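Right, a thread on the Rakstead residency register, as I've had the same three messages from people all week and it's easier to do it in one go. Mute me now if you don't live in the district!

I sat through the whole council session last night (started at six in the evening, finished well past my bedtime) and I read the papers on the bus home. So I've got opinions, but I'll try to do the facts first.

The background, for anyone who's been sensible and ignored it. In February the ruling group on the council, that's the Pludora Alliance, brought in a rule that you need to be on a new residency register before you can apply for a council tenancy, a market pitch or a school transport pass.

To get on the register you need proof of address going back five years. Five! I've moved twice in that time and one of my landlords never gave me so much as a receipt.

If you were born in the district you skip all that. Birth certificate, tick, done. That's the bit people are cross about, and I think they're right to be.

The council's own paper says 1,777 people have applied so far. Of those, 886 have been accepted. The rest are either "pending" or "returned for further evidence", and the paper lumps those two together, so you can't tell how many have been knocked back.

I asked for the split from the public seats and was told it would be "circulated to members". I'm not a member, so I suppose I'll be waiting.

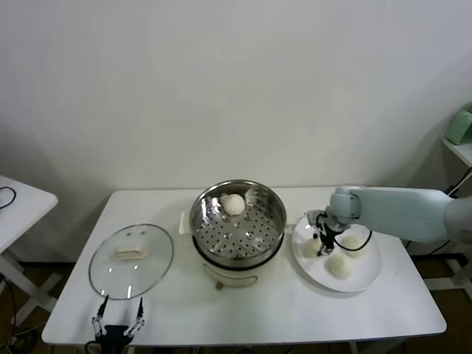

If I already have a council tenancy, do I have to go on the register to keep it?

Existing tenancies carry on as they are. You only need to register if you want to transfer, swap with someone, or add a person to the agreement, and you can do it at the time you apply.

Loads of people on the Etari estate have been told otherwise on the doorstep, by the way. If someone has told you that you'll lose your home, ask them to show you where it's written down. It isn't in the rule, I've read it twice.

Now the rally. You'll have seen the clips from Shukla Square. There were 400 people there according to the organisers and the mood was mostly good, lots of families, someone handing out orange segments.

Then a small group near the steps started up with the "locals first, the rest out" chant. Plenty of people booed them. The Alliance's deputy leader was standing on the platform the whole time and carried on with the speech as if it was birdsong.

And then last night the same deputy leader told the chamber that the chant was "regrettable" and that "all sides should watch their language". Well, lovely. You had a microphone in your hand! You could have said so then.

The opposition weren't brilliant either, I have to say. They voted for the register in February, every one of them bar two, and now they're all going round in badges saying scrap it. I'd like to hear one of them say "we got that wrong" before I clap.
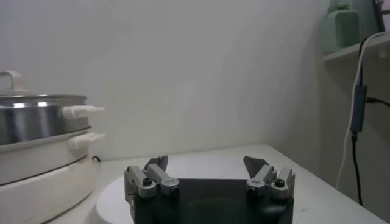
Anyway, what they did agree last night was a review. It goes to the scrutiny panel first, then back to full council, and in the meantime the register stays open and the five-year rule stays put.

There was an amendment to drop it to two years, and to accept a letter from a GP or a school as evidence. It went down by a single vote. One! Two councillors had already gone home by then, and I do wonder if they've looked at their phones this morning.

The fee for a returned application is still 20 pounds a go as well. I think that's shabby. If you've been sent back for a missing gas bill from four years ago you shouldn't be paying again to post it in.

Practical bit. If yours has come back, ring the housing desk and ask for the reason in writing before you resubmit. My neighbour's letter said "insufficient" and nothing else, and when she rang it was one page that hadn't scanned properly.

The library is doing drop-in help with the forms, mornings only, upstairs past the local history shelves. Take originals, they'll copy them for free.

Written comments for the review go to the scrutiny panel, and you don't need to be registered, or a voter, or anything else to send one. Keep it short and put your ward at the top.

I'll post the panel date when it's up. And if anyone has that pending/returned split, my messages are open, please put me out of my misery.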